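Memoria de prácticas: alfombras y suelos textiles en vivienda pequeña
Grupo Kvaran, entrega 24 de julio de 2023

3. Qué hicimos

El encargo era elegir el revestimiento del suelo para la sala del piso piloto Mindel. Presupuesto 247 euros, todo incluido. Al final quedaron dos candidatas, la lisa y la de rayas. La lisa (catálogo Jilstead) gustaba más en el papel pero pasaba del presupuesto con el corte. Descartada.

Encuesta rápida a 17 compañeros, una sola pregunta: ¿cual pondrías en tu casa? Ganó la de rayas, sin mucha diferencia. Tabla completa en el anexo 2.
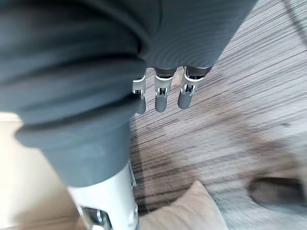
Fig. 4. Suelo de rayas en gris y marrón.

Sobre el color. Gris y marrón juntos nos daba miedo, demasiado apagado. Con paredes claras funciona, Baldur Bech (tutor) pidió probarlo tambien con luz de tarde. Pendiente.

Orientación de las rayas: a lo largo de la sala, hacia la ventana. A lo ancho la habitación parecía mas corta, ver croquis 3.

4. Problemas

- Medimos mal el hueco de la puerta, hubo que repetir el plano.
- Los bordes se levantan un poco, falta cinta.
- No hay ficha de limpieza del fabricante. Pedida a Golura, sin respuesta todavia.

5. Para octubre

Revisar desgaste en la zona de paso y cerrar el anexo 2, que le faltan las firmas.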